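Press release
20th September

RELTLEY ASKS THE NATION TO LOOK AT WHAT IS ON ITS SOFA

Home care firm launches free folding guide for clothes that are too clean to wash and too creased to put away

Reltley, the Bokedgate company behind the Mavatska range of drawer dividers, today publishes The Sofa Pile, a free guide to the clothes that live on the furniture. It runs to 6 chapters, which the company admits is a lot for a subject most people deal with by sitting somewhere else.

The guide follows a survey of 700 households in and near Bokedgate. Asked where a clean shirt goes after it comes off the airer, 200 of them named a piece of seating. The wardrobe did well too, though several people who chose it asked whether the back of the wardrobe door counted. It does not.

"We sell drawer dividers, so we would like people to use drawers," said Mogens Eyvindsson, head of product at Reltley. "I have a very good chest of drawers at home. I also have a chair I haven't seen the seat of for some time."

The first chapter sticks to a single pale blue item on a pale seat, and to the three stages it has to get through: lying there, being picked up, and being held out by two corners while you look for the middle.

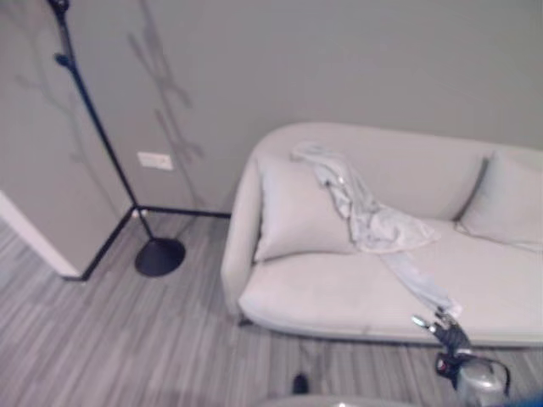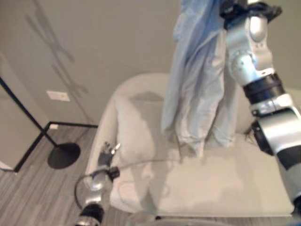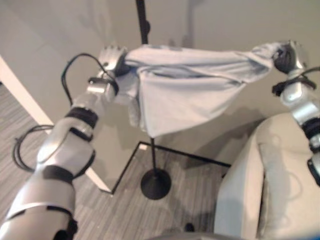

Reading time: 2 minutes

Readers are advised to begin with whatever is on top. Lift it clear of the cushions, find two corners, and let the weight of the cloth take out what creases it will. Anything still crumpled should be laid flat and smoothed by hand before folding. Ironing is covered in chapter five, briefly and without enthusiasm.

Later chapters deal with fitted sheets, odd socks and jumpers that have been worn once and are being kept under review. There is also a page on scatter cushions, which Reltley accepts are meant to be there.

The Sofa Pile was written with the Ruggiero laundry in Bokedgate, whose staff tested each fold and rejected two of them as showing off. Printed copies are free from the laundry's counter and from any shop stocking Mavatska. A follow-up guide, on the bedroom chair, is planned for November.

ENDS

Notes to editors

Reltley makes storage for drawers, cupboards and shelves. Mogens Eyvindsson is available for interview and would prefer that it wasn't at his house.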